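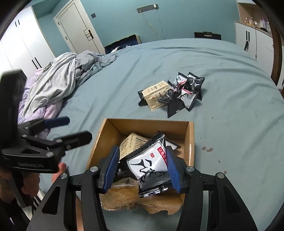
Mirwood Residence, Warden's Diary
Saturday, May 14, 2022

Duty Warden: Berenice Orozco. On call overnight: Styliani Stamatopoulos.

The morning handover was completed at eight. The night book recorded one lost key, since found in the laundry room, and a complaint of music on the second floor, which had stopped before the warden reached the door.

The post room opened at half past nine. Among the parcels held over from Friday was a carton addressed to Yaqin Qiu, entered in the parcel book under number 642 and marked at the counter as weighing 2,925 grams. It was signed for and taken upstairs to Room 271, where Ms Qiu and Hiyori Ebihara had been given leave to sort the refreshments for the end of term supper. The common room was not available to them, the floor having been polished on Friday evening and the furniture stacked at the window end.

The desk in 271 being taken up with revision papers, the sorting was done on the bed. Residents are asked not to keep food on bedding, and I considered whether to say so. The top covers had been pushed aside and only the blue-green fitted sheet was in use, all the goods were in sealed packets, and Ms Qiu undertook to put the sheet in the wash afterwards. I allowed the arrangement for today and record it in this diary so that it is not taken as a general permission.

The carton is a plain brown one. One flap has torn badly, with the outer paper peeled away and the clear tape still holding to part of it. I do not think the box will serve for another journey and have asked for it to be flattened and placed with the paper recycling when it is no longer needed. Ms Ebihara wished to keep it as a drawer for her shoes. This was left for the two residents to settle.

The snacks are in small packets, some black, some cream with rows of small Chinese text, and some with a white front and a black drawing of a deer's head with large antlers, done in the manner of brushwork. The last of these was much admired. Ms Ebihara asked whether an empty wrapper might be pinned to the corridor noticeboard. I replied that the noticeboard is for notices, but that the residents' own board beside the kitchen may be used in the ordinary way, provided that the wrapper is wiped clean first.

A difficulty arose over the list of ingredients. House rules require that any food offered at a shared supper be labelled in English for the usual allergens, and the print on these packets is small. Ms Qiu offered to read each kind and write out a card. I supplied the cards from the office, together with a black pen, and asked that nuts, sesame, milk, egg, wheat, soya and shellfish be considered by name and not left to a general statement. Any packet on which the print cannot be read with confidence is to be kept back for private use. She accepted this readily and asked for more cards than I had brought.

I called again shortly before noon. The work had slowed a good deal, as a question had been raised over whether the packets should be grouped by colour or by contents. Ms Ebihara favoured colour, for the look of the table. Ms Qiu favoured contents. I gave the view that contents must come first on account of the cards, and that colour could be attended to within each tray. Three trays were lent from the kitchen and are to be returned by Monday.

Luncheon was quiet. Soup, bread and a cold dish.

At two o'clock Hinata Murakami came to the office about the supper accounts. The sum of 1,000 yen paid towards carriage on the carton has been entered, and Ms Murakami asks that it be returned to Ms Qiu from the supper fund and not from petty cash. I agreed in principle but require the slip. The slip is believed to be in Room 271, possibly in use as a bookmark.

Ms Murakami also raised the matter of drinks. The order placed with Drolteo has not been confirmed and their telephone was unanswered on two attempts. If there is no word by Tuesday, squash and iced tea will be made in the kitchen, using the large jugs. The jugs need descaling in either case. Mrs Stamatopoulos has been told.

Other matters. The window catch on the back stair remains loose and the contractor has been reminded. The hot water was reported as slow on the top floor between four and five. The blue armchair is to come back from the upholsterer in July and a space should be kept for it near the bookcase. One umbrella was handed in, green, with no name.

At half past five I returned to 271 to inspect. The window was open and the room was in fair order. The cards were well written, although the word "sesame" had been spelt in two ways, and I asked for one of them to be done again. The slip for the carriage has not come to light.

I was offered a packet with the deer on it and accepted, it being outside the supper stock. It has been placed in the office drawer.

Doors locked at eleven. Mrs Stamatopoulos took the keys.

B. Orozco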